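I went to the open day at Semeniuk in July mostly for the free coffee, and I ended up standing next to the cloth-handling station for 90 minutes (my feet still hurt!). The engineer running the demo had been talking since lunch and was somehow still cheerful about it.

"Everyone wants to see it fold a shirt," she told me. "I want to see it pick one up properly. Picking up is where all the trouble lives."

The project is called Unau, after the sloth, and yes, it is slow. She doesn't mind. Her group has logged more than 2000 grasps on knits, towels and odd scraps, and she says the ribbed stuff is her favorite, "because it bunches up any way it likes and you can't cheat."
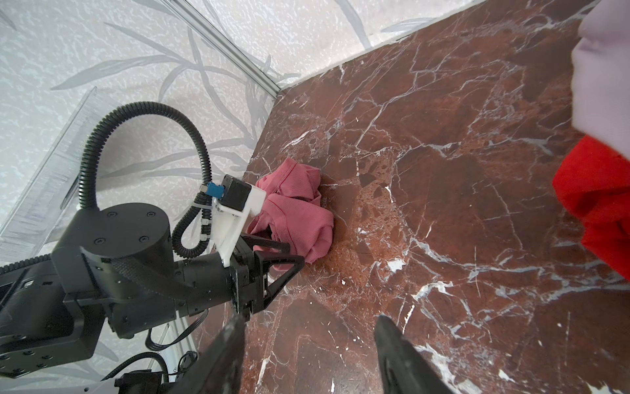
A visitor from Vorovex wondered whether any of this would hold up in a real laundry, with a full cart coming in every few minutes. She laughed and said no, not this year, and that she'd like 3 more people before she promised anybody a cart.

I asked what she'd work on with those people. "Fingers," she said right away. "I'd try softer tips, then thinner ones, and I'd probably argue with myself about both."

The next stop is a demo at Rillitz, where they'll have 2 hours to set up. She's already packing spare cables.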